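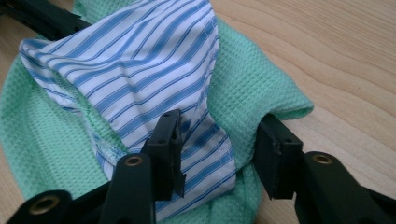 Hello Rahel, the laundry skills sessions are rolling along nicely, and we've spent 507 of the 2,000 so far (mostly on tables and towels!). Stripes on plain green are proving a good pairing for folding practice, as it's easy to tell which layer is which even when it's all in a heap. 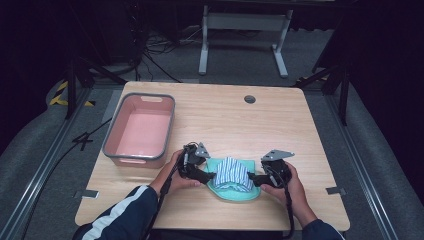

Sorting comes next, and Duangjai has nearly finished the step cards. The pink basket stays on the left of the table, with the blue and white cloth in the middle, so I'll draw the first card that way round.

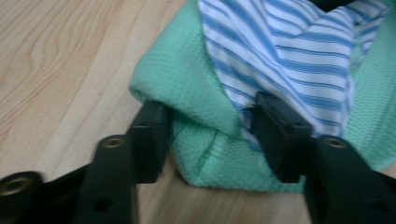 She'd like 122 cards printed by April, if you're happy with that. Could you let me know by Friday?

I-seul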